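Help > Storage & Organizing > Small parts

Divided plastic case keeps popping open and mixing everything up

Posted by sodton_shelf
Views: 1,911

I have a flat plastic case with compartments under the lid that I use for beads, jump rings and earring backs. It closes with one small latch. If I carry it flat there's no problem, but as soon as it goes into a bag on its edge, the smallest pieces slide over the dividers and end up in the wrong compartments. Twice the latch has let go and I had the whole lot on the floor of the car.

I don't want to buy a new case if I can help it. I have 64 kinds of beads in three of these and they all fit the same drawer. Is there a way to make the lid sit tighter against the dividers? Also, what do you do about the latch? Mine still clicks but I can push it open with one finger.

Edit: the cases are the Someo ones, clear plastic, bought in January. The dividers don't come out.

14 replies, 3 shown (sorted by most helpful)

flovosier_parts
Member, 1,056 posts

The gap between the lid and the dividers is your main problem, and you can check it in a minute. Put a strip of printer paper across the top of a divider, close the lid, and pull. If the paper slides out freely, small stuff will get through when the case is on its side. Try it in a few spots. The middle is usually worse than the corners.

To close the gap, cut a sheet of thin craft foam to the inside size of the lid. Two millimeters is enough for most. Don't glue it at first. Lay it over the compartments, close the case and see whether the latch still shuts without forcing. If the lid bows up in the middle, the foam is too thick and you will make the latch worse. Once it fits, a few dots of double-sided tape will hold it to the lid. You lose the see-through top, so put a label on the outside or write on the lid with a paint pen.

For the latch, look at the part it hooks over. On plastic cases that lip wears down before the latch does. You can't really build it back up. Use a wide rubber band, or a luggage strap if it rides in a bag every day.

gluegun_annex
New member

just tape it shut

delic_bench
Member

I agree with the foam, but I would test it before you fill all three cases. Load one compartment with the smallest thing you own, close the case, stand it on edge and tap it on the table 7 times. Then lay it flat and open it. If nothing has moved, you're done.

Do the sorting and testing on something plain and light colored that you can pick up afterward. I used to work on a towel and lost half my jump rings in the loops. A sheet of foam board from the Delić craft store in Sodton cost me very little and has lasted two years so far. Anything that falls shows up right away, and you can bend it a little and pour the strays back.

One more thing about the hinge side. If the pins are loose, the lid shifts sideways and the latch only catches by its edge, so it feels closed and isn't. Hold the bottom still and try to slide the lid left and right. A little play is normal — more than the width of a divider is not, and foam won't fix that.
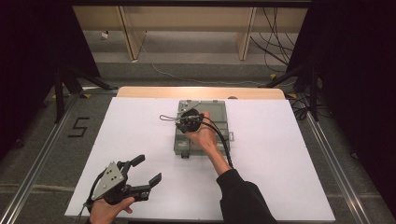 Latches are where I'd look first when you pick a case to test, and I would start with the one that gives you the most trouble. Set it down closed with plenty of room on every side, so the lid can open all the way and nothing rolls off the table. A big white board under a gray-green case like this leaves a wide margin all around, and the small silver latch on the right side is easy to get at. Run the edge-and-tap test with the lid shut, then put the case back in the middle of the board before you open it. If yours passes with the foam in, do the other two the same way and keep the offcuts for lining the drawer.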